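Salby 27 cm dinner plates, set of six

We replaced our old stoneware in July after one too many chips. The Salby set was $132 delivered, and we've eaten off it nearly every night since.

Weight and size
They're lighter than the stoneware, and a stack of six goes up to the top shelf without a struggle. Measure your dishwasher first, though. Ours takes them on the bottom rack only, and the spray arm catches if one leans forward.

Wear
No chips so far. Steak knives leave grey marks, which come off with bicarb and a damp cloth. The unglazed foot ring is rough and it scratched our bench, so I went over each one with fine sandpaper – five minutes for the lot.

Heat
The box says oven safe to 200 degrees. I've only used them for warming at 61, the lowest our oven goes. They hold heat well enough for a roast but cool off faster than the Bassi plates my brother has.

Colour
Plain white, a bit glossy. It goes with our odd bowls and looks good on a dark table.
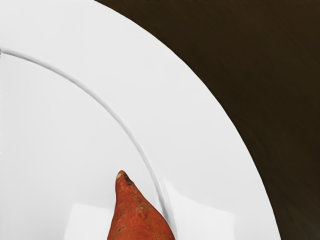 Verdict
Good value for everyday use. I'd take off half a star for the foot ring. The matching side plates were out of stock when I ordered – still waiting on those.

Myroslav Skoryk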